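The Long Road of an Easy Book

When Beverley Hartley was a teacher in Kershaw, she had a shelf of old novels that her students did not open. They were good stories, with stolen wills, proud families and locked rooms. But the sentences were long, and many of the words had gone out of daily use. In her ninth year at the school she took one of these novels home and began to write it again, in shorter sentences, for a class of 6 students.

She finished it in October. It had 438 pages when she began and not so many when she stopped.

I learned to read English from books of this kind, so I did not come to this subject as a cold observer. My first one was a sea story with a list of 2,000 words printed at the back. I was very proud when I came to the last chapter. Later I found the original in a library and understood that whole characters had been missing from mine. The captain had a sister! I felt a little cheated, and then I read it all again to meet her.

This is the old complaint against the retold classic. Malcolm Naylor, who edited fiction for many years at a small press in Pudness, makes it strongly. "A novel is made of its sentences," he told me. "If you take them away, you have the plot, and the plot is often the weakest thing the author did." He has agreed to read some of Hartley's pages, and he returned them with pencil marks on every sheet. Most of the marks, she says, were useful.

Her method is slow. She reads a chapter twice and closes the book. Then she writes what she remembers, and only after this does she open the original again and look for what she has lost. Usually it is the weather, or a joke. Sometimes it is the reason why one person is afraid of another, and then she must go back and begin the chapter from its first line.

The hardest part is the speech. In an old novel a villain can talk for two pages and remain frightening. In an easy version he has five lines. Hartley gives him the politest lines she can find, and she keeps his worst threat in the author's own words, even when one of these words is difficult. Her readers can look it up. She believes they should have to look up something.

The little series she started is now printed in Caltumness, 4,000 copies of each title, and it goes mostly to evening schools. Shabani Sang teaches at one of them, in Fuvmont. His students are adults who work during the day and arrive tired. He reads the first chapter aloud to them and stops before the end of it, always in the middle of a conversation. They take the book home to find out what was answered.

One of his students, Declan Tapley, had not finished a novel since he was a boy. He read Hartley's first title in a week — most of it on the bus — and then asked for the "real one." He is still reading it. He tells me that he likes the long version better, but that he would never have found the door to it alone.

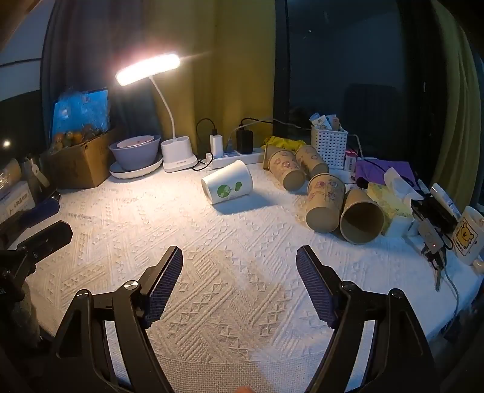 Kelly Blackburn, who draws the covers, reads the originals and refuses to look at the new text until her drawing is done. This has caused some trouble. For the second title she drew a garden that Hartley had removed completely. They discussed it on the telephone for an evening, and the garden was put back, in a new paragraph at the start of chapter three.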